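Speaker notes – wrist view vs. fixed view in kitchen manipulation
Umesh Rawat, Adthorpe group meeting, June
Slot is 9 minutes, leave the rest for questions

Slide 1 – title
Say name, say this is joint work with the Cultent people. Skip the thank-you list, it's on the last slide.

Slide 2 – question
We have policies that take two camera streams, one fixed and one at the wrist. We wanted to know how much each stream is used, and when. The usual way is to drop one camera for the whole run and compare success. That tells you the total and hides the timing.

Slide 3 – setup 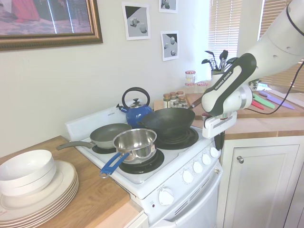

Tasks are all stove and counter tasks. Move a pan, move a pot, pick up a bowl, and so on. Demonstrations were collected by teleoperation, 376 of them. We threw out 15 where the logs had gaps, so 361 went into training. If anybody asks, the split by task is in the backup slides.
Objects get moved between demonstrations, so the policy can't memorize one layout.

Slide 4 – method
We call it Hillow. Pause here, the figure is dense.
At each step we replace one stream with a stored frame from earlier in the same run and measure how far the predicted action moves. Do it for the wrist stream, then the fixed stream. You get two curves over time. No retraining needed.
Stored frame, same run – stress this. Kaushik, our older tool, used a gray frame, and the policy had never seen a gray frame, so the numbers were mostly measuring surprise.

Slide 5 – why the wrist stream is hard
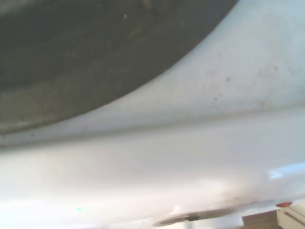 Wrist camera. Dark curved surface against glossy white, little else to go on.

Ask the room what they would do with only this. Give them a few seconds.
Edges are soft and the white is close to blown out in places. A frame like this says little about where the arm is in the kitchen. Our guess going in was that the policy would lean on the fixed camera in frames like these. The curves agree for long moves. Close to a grasp they cross, and the wrist stream matters more even when the picture looks poor to us.

Slide 6 – fixed view near a grasp
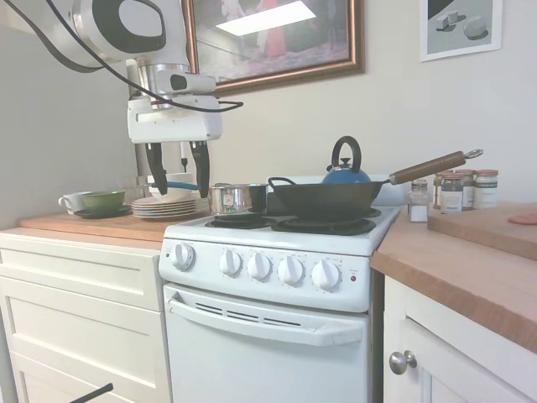
Fixed camera. Gripper open just above the plate stack on the left counter.

Point at the fingers. From this side you can see they are above the stack, but the depth is hard to judge from one view. This kind of moment is where we look for the crossing.
We ran 60 evaluation runs. Show the averaged curve first, then the single runs. The single runs are noisy, say so before somebody else does.

Slide 7 – limits
One kitchen, one arm, one policy type. Stored frames are a weak test when the arm is barely moving, as old and new frames look the same. We don't have a fix for that yet.
The curves show sensitivity. They don't show that the policy used the stream correctly.

Slide 8 – next
Second fixed camera. Repeat with lower light. Code goes to the Cultent group first, then out.
If short on time, skip to the thank-you slide.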